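From: Aled Lloyd
To: plurkero-users
Subject: Re: [plurkero-users] Idle views in the wrist camera set

On Sunday Meinir Rees wrote:

> We have 3022 episodes from the Stavorance room now, all exported
> with Bundel. When I sorted them by what the wrist camera sees in
> the first second, 833 start with nothing to grasp in view. Should
> I trim those starts or drop the episodes? The last policy I trained
> on the full set closes the gripper on nothing when it faces a wall,
> and I would like that to stop before we collect any more.
>
> Meinir

Hi Meinir,

I would keep the episodes and trim only the ones where the arm sits still. We had the same trouble at Pritchard last winter. We dropped every episode with a blank start, and the policy got worse at finding the object when it began from an odd pose. It had never been shown how to turn away from a wall.

What we do now:

Trim the start to the first joint motion, minus 2 seconds. Check the gripper channel too, as some operators test the trigger before they move the arm. If the fingers close and open again before the arm moves, cut that part out. I suspect this is where your closing on nothing comes from.

We also recorded 215 short episodes that begin facing a wall with the fingers open and end with the object in view. They contain no grasp at all. In Plurkero they go under their own task label, so you can change how often they are sampled without exporting again.

A wrist view of the kind I would keep:
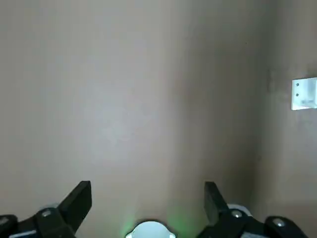 Wrist view, fingers open, plain wall, white bracket at right.

One more check before you train. The bracket is the only fixed thing on the wall in that view, and the green glow from the palm tints the wall low down. If all your wall starts look like this one, the policy may tie the turn to the bracket or to the tint. Vary the start pose and the room lights between takes, and hold back one wall for testing.

I can send the trimming script if you tell me which Bundel export format you are on. Ours reads the older one only.

Aled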